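A Place for Every Small Part: Sorting the Bits Bins in Our Class Workshop
Project report by Nkechi Nnaji, Tín Lã and Kirsten Chan
Handed in 09/01/2019 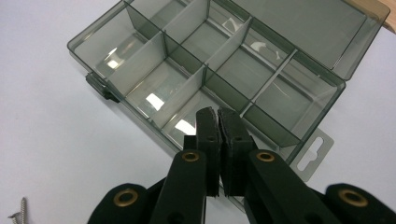 Our project began with a coffee can. Everybody who has built anything in the Huritthorpe workshop knows the one: it sits on the back shelf, it weighs more than it should, and somewhere in it is the one washer you need. When our instructor, Morenike Mohammed, asked each team to pick a problem in the room and fix it, we picked the can before she had finished the sentence!

What we wanted to find out

We had one main question. If the small parts in the workshop were kept in divided boxes, would people find what they needed faster, and would they put it back? The second half mattered more to us than the first. Plenty of rooms get sorted once and look wonderful for a day. We wanted to know if a sorted room could stay sorted while other students were using it.

We also had a smaller question that grew as we went along, and it was about the boxes themselves. How many compartments is too many? Does it help to see through the lid? We ended up caring a lot about this (Tín more than anybody, he now has opinions on hinges).

Choosing the boxes

We looked at three ways of storing parts: glass jars, drawers in a small cabinet, and flat compartment boxes with lids. Jars were cheap and looked great on a shelf, but you have to tip everything out to find a short screw among long ones. The cabinet was a favorite for a while, until Kirsten pointed out that you can't carry a cabinet over to your bench.

That left the flat boxes. The kind we settled on is smoky-gray plastic you can see through, with a hinged lid that folds open and lies flat. Inside, one long divider splits the tray into two rows, and shorter dividers cross it to make the cells. What sold us was the ends. There is a large compartment at either end, so the long bolts and the awkward brackets have somewhere to go and the little cells in between can be saved for little things. There is even a hanging tab with a keyhole-shaped slot, and that gave us the idea of hanging a spare box on the pegboard.

We did worry about the tint. Clear plastic would show the parts better, and Nkechi argued for it at our first planning meeting. The gray is dark, but you can still make out a white table through the floor and walls, so we decided to test it with parts inside before ruling it out. Screws and nuts turned out to be easy to tell apart. Black rubber grommets were not! They vanished in the corners, and we moved them to a jar.

Sorting the can

We tipped the whole can onto a bedsheet on the floor and sorted by hand. It took two full afternoons in October and we loved it more than we expected to. There were machine screws, wood screws, cup hooks, picture wire, a chess pawn, and 31 keys that don't open anything in the building as far as we know. Tanko Jibrin from the year above stopped to watch and stayed until we locked up.

Our first plan was to sort by exact size. By the middle of the first afternoon we had far more piles than cells, and we had to think again. We changed to sorting by job: things that hold wood, things that hold metal, things that hang, electrical bits, and so on. Each job got a box, and within a box the parts went from short in one corner to long in the other. Going by job made for messier cells, but a person who walks in with a broken shelf knows what job they have. They usually don't know what thread they have.

We called our labeling system Clandia, which is just the name of Kirsten's cat, and it stuck. Every box has a color on the front and a drawing of one part from each row. We used drawings because new students don't always know the word for a wing nut, and they shouldn't have to.

Testing

For the test we wrote parts on cards and asked classmates to find them. Twelve students took part. Each of them did one round with the can (we kept a second can of mixed parts so this would be fair) and one round with the boxes. We timed them with a phone.

With the can, the average time to find a part was 86 seconds. We stopped the clock at 100 if a person hadn't found it, and several people hit that limit, so the true average would be worse. With the boxes every single person found every part before the clock ran out, and most of them were grinning by the second card.

Putting things back was harder to measure. We left the boxes out for general use and checked them at the end of each week. The wood screw box stayed in beautiful shape. The electrical box was a mess both weeks, with fuses in three different cells. We think our drawings for that one were too much alike, and Tín has redrawn them with bigger shapes and thicker lines.

Problems we ran into

Small washers were a nuisance. They lie flat on the floor of a cell and are hard to pick up with fingertips, so we threaded them on wire loops by size, and now you lift out a loop and take what you need.

Overfilling was our own fault. We were so pleased to see the can empty that we packed the first two boxes to the brim, and the lids wouldn't close. We took the extra parts out and put them in a refill tub under the bench.

What we would do next

We would love to try the same system in the art room, where the beads and clasps live in yogurt tubs. Morenike has asked us to write a one-page guide so next year's class can keep the boxes going, and Nkechi is working on it now. We also want to run the test again with students who have never used the workshop, because all of our testers already knew the room.

The keys are still in a jar by the door. Please come and try yours!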